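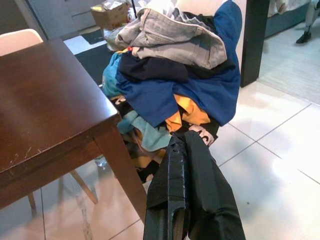 Open day at Stesesby College: what I saw of the wellbeing program

In April I visited the open day at Stesesby, a boarding college for students from grade 7 upward. My daughter will change schools soon, and I wanted to know how the teachers look after the children when lessons are over. I write down my impressions for the other parents in our group.

Arrival

The bus from Jugah stops at the lower gate, and from there you walk uphill for 10 minutes. At the desk I received a name sticker and a plan of the buildings. The plan was old, so two of us looked for the library in the music rooms.

The talk

Kayode Okeke, head of student care, spoke in the small hall. Every student belongs to a tutor group of 17, and the group keeps the same tutor for two years. They meet each morning for 10 minutes, before the first lesson. I asked what happens if a child and a tutor do not get along. He answered that a change is possible after a talk with the parents, but that it is not done in the first weeks.

He also explained Flomik, the weekly check-in which students fill in on paper. They write how they slept, what worries them and whether they want to speak with an adult. The tutor reads it the same day. One father found this too much control. I had the same feeling at first, but the two older students who showed us the classrooms said they often leave it nearly blank, and this is accepted.

The boarding house

Plistine is the house for the younger students. They learn to do their own laundry from the first term, and they have quiet time after dinner – phones stay in a drawer until breakfast. The house parent told us that homesickness is strongest after the first visit home, which I had not expected.

What I would still ask

The counselor was not there that day, so I could not learn how long a student waits for an appointment. The fees for weekend trips were also not on the sheet. I have sent both questions to the office by e-mail and will add the answers when I receive them.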